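Packing up the small room

The small meeting room at Hurcombe is being cleared in July, and we are asking everyone who uses it to help get the contents boxed and labeled before the painters come in.

Desk lamps go first. Unplug the lamp, fold the arm down and wind the cord loosely before it goes in a carton. Last year two lamps came back from storage with bent arms, and Plesport charged us for both. Lids stay on boxes, even empty ones. If a lid doesn't fit, leave the box out and we will find another.

The checkered tablecloth is ours and should be folded and kept. The chairs belong to the building — please leave them where they are, adjusted or not.

Labels are in the top drawer at the Parisi Street desk. Write the room number, 367, and your team name on two sides of every carton. Storage is in room 404, which is open until 7 in the evening.

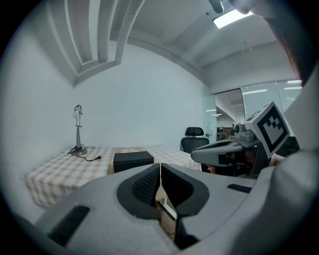

Cartons without a label will be held at the front desk for a month. After that they go to Flollora with the other donations. Questions can go to extension 451.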